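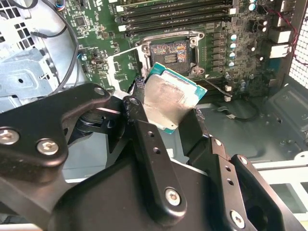 Old thermal paste is one of those chores I put off far too long, and then it takes me 20 minutes and I wonder why I waited. Get the processor out of its socket before you start scrubbing, and hold it by the sides so your cloth never comes near the board. If the metal top has a dull gray film smeared over it like this one, a dab of rubbing alcohol on a lint-free cloth will usually lift it. I go gently, turn the cloth often, and keep it well away from those tiny contacts in the open socket — they bend if you so much as look at them wrong!

I like to lay the whole tower on its side for this job, with the side panel off and set somewhere it won't get stepped on (ask me how I know). 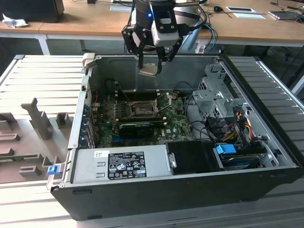

Small metal parts go straight into a saucer, or into one of the little Fliron trays if you have them. Let the alcohol dry completely before the processor goes back in, match up the corner marks, and lower it straight down without pushing. Then a pea-sized dot of fresh paste — no more than that, please — and on goes the cooler.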